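Buying and Keeping Office Computers
Unit 4 handout: When is it worth replacing the part?
Notes by Catherine Cairns, revised in May

Read this before the Kernville case. Bring your own figures for the exercise at the end. A calculator is fine, and so is a pencil.

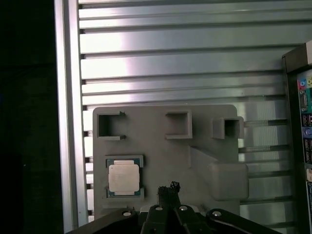
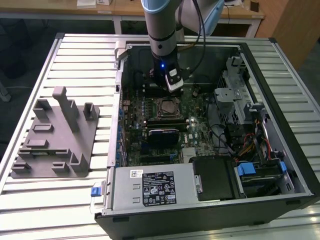
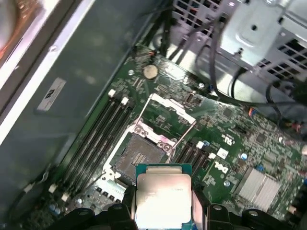
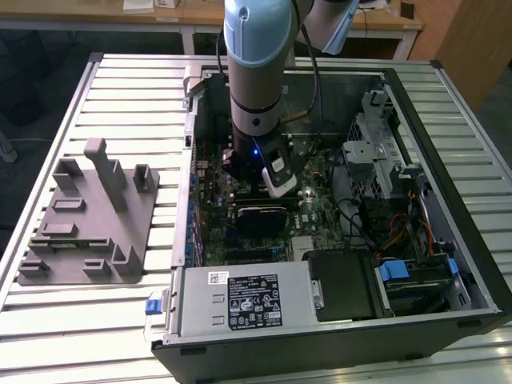

Most advice on when to replace office computers comes from people who sell office computers. Keep that in mind whenever you meet the phrase "useful life." It sounds like a fact about the machine, but in most of the plans I have read it is a fact about the budget. A desktop tower comes apart into pieces that age at very different speeds. A processor, like the Intel one held over the open Dell, lifts out of its socket and another of the right type can go in. An expansion card sits in a slot. The board they both plug into is a bigger job. Writing all of these down as one asset with one end date is convenient for the ledger, and I would not read more into it than that.

The standard argument for early replacement

It runs like this. Old machines fail more often, failures cost staff time, staff time is expensive, so replace before the failures start. Each step is plausible. The trouble is in how the steps get filled in.

First, "fail more often" than what? You will often be shown a curve with no numbers on the side. Ask for the repair log. If there is no repair log, the curve was drawn from memory or borrowed from a brochure.

Second, staff time is usually charged as though the person sits with folded hands until the computer comes back. Some do. Many borrow a desk, make calls, or go to the meeting they were avoiding. Anas Nimri made this point in last year's seminar and I have not heard a good answer to it.

Third, the cost of the replacement itself gets left out: setting up, moving files, and the week when the printer can't be found.

The Kernville case

Kernville had 434 desktops and replaced them all on a fixed cycle. Its supplier, Hedegaard, proposed shortening the cycle and promised savings. The proposal listed 2,392 "support events" as evidence that the machines were wearing out.

Fiona Baxter went through the events by hand. A large share were password resets. Others were requests for a second monitor. Only 12 ended with a part being replaced, and in 2 of those the new part did not cure the fault. She wrote it up in a short memo, which is in your reading pack. Please read the memo and not just the summary page, which is kinder to the supplier than she was.

Does this prove that the longer cycle was right? No. Her log covers one site and it only catches what people bothered to report. Slow machines rarely get reported. Ailsa Galbraith's reply, also in the pack, is worth your time on this, although I think she leans too hard on the staff survey. Ask people whether they would like a new computer and see what they say.

Where repair goes wrong

I don't want you leaving with the opposite slogan. Grundell kept a cupboard of spares for machines it no longer owned. Parts have to match the board, and matching parts get scarce. The hours spent hunting for them belong in the sum as well, and repair enthusiasts are as careless about leaving them out as the sellers are about setup time.

Exercise

Take one type of machine you know. Write down what was repaired, what it cost, and how you know. Mark every figure that came from a supplier with an S. Work out the yearly cost of keeping it and of replacing it, then do both again without the S figures. If you can't finish the second version, say so and stop there. Flora Aitken will collect these at the start of the next session.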